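Chapter 4
Receiving and Checking Parts

Before you read: have your Clurka workbook open to the blank log sheet. You will need it by the end of the section. Pencil, not pen.

What you will learn
Reading a packing slip against an order
Picking a sample from a lot
The four kinds of defect, and who gets told
Filling in a hold tag

4.1 The pallet at the door

A truck backs in. Driver wants a signature. The slip says 500 brackets, the order says 500 brackets, and the boxes are taped and look fine. Sign?

Not yet. A signature at the door says how many boxes came and what shape they were in on the outside. Nothing about what is inside. Write "subject to inspection" next to your name. Every time, even with a supplier you like.

The Dalgleish case runs through this whole chapter so get familiar with it now. Dalgleish makes shelving for small shops. In September they took in a lot of 500 molded brackets from a new supplier, Okevum. Sylvie Lévesque was on receiving that morning. She signed, skipped the note, and sent the lot straight to the line. By the time the assemblers complained, 173 brackets were already on finished shelves and 38 of those would not sit flat.

Who pays? Okevum pointed to the clean signature. Dalgleish pointed to the drawing. It took weeks. We come back to the money side in Chapter 9.

4.2 Lots, samples, and why not check them all

A lot is everything made the same way, at the same time, from the same material. One delivery can hold two lots. Look at the lot number on each box — not only the top one.

Checking every part is slow, and people get tired and miss things. So we take a sample. How big depends on the lot size and on how bad it would be to let a faulty part through. Table 4.2 gives the sizes used in this book. For the Dalgleish lot the plan called for 77.

Pull from all over. Top boxes, bottom boxes, middle of the pallet. Siamak Esfahani, who wrote the receiving procedure Dalgleish uses now, puts it bluntly: "If your sample all came out of one box, you inspected one box."

4.3 Looking at a part

Clear the bench first. Good light, one part at a time, the drawing beside you. Start with the defects you can see, then measure. Most people want to grab the calipers right away. Dont.

For molded plastic look for:
Flash — thin extra material along an edge
Short shot — a corner or rib that never filled
Sink — a shallow dip over a thick spot
Warp — the part rocks when you press a corner
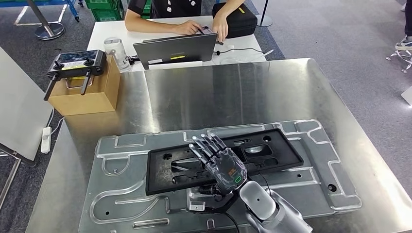 Figure 4.1 Black molded plastic part lying flat on an aluminum fixture plate.

Warp is the one Dalgleish missed. You cannot judge it in the hand. Lay the part on a flat surface, press each corner in turn and listen for a click. Then turn it over and do teh same again.

Write down what you find as you find it. A defect you plan to remember until lunch is a defect that gets lost. Use the words in the list, no "looks funny" or "bit off".

Try it
1. Rewrite Sylvie's signature line the way it should have read.
2. Two lot numbers on one pallet. How many samples do you pull?
3. Fill in a hold tag for the Okevum lot. Date it 10/10/2022 and leave the disposition box blank, we get to that in 4.5.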